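20/11/2021
Notebook, Trirex bench, planner and gripper logging

Continued with the time alignment between the two hand grippers. In July we fixed the offset as one constant for both sides, and this was wrong. The left stream drifts against the right one, slowly, so a short recording looks fine and a long one does not. Today I replaced the constant with a linear fit over the whole episode. After the fit the residual is 13 ms at worst, before it was 221 ms.

The width signal is still noisy near full opening. I put a median filter of 23 samples in the Plurport converter, but it delays the closing event, so the contact label comes late. To be decided. Maybe filter only for the plot and keep raw values for training.

Replayed the old episodes through the new converter. Two kinds of failure:
– the head pose jumps when the operator looks down quickly, and the tracker needs a moment to recover
– the segmenter starts the "approach" phase too early, when the hand only passes near the object

For the second one I changed the rule. Distance alone is not enough, now the jaw direction must also point to the object. The threshold is in the config file, please do not hard-code it again (I did this myself last time).

Bag and tray task, right side approaching:
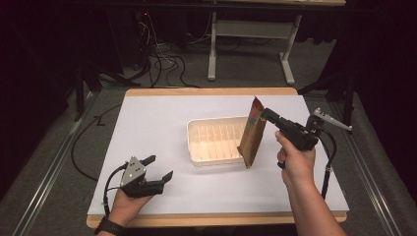 Right gripper close to the top of the paper bag, left one open.

With the new rule this moment is labeled "approach" for the right hand and "idle" for the left, as I want. The bag leans against the edge of the tray, and the object mask sometimes merges them into one. Not solved.

Next: run the converter on the 200 episodes from Mollthorpe, compare the labels with the manual ones, and write the drift fit into the Trịnh branch before merging. Check also why the log viewer shows left and right swapped in the legend.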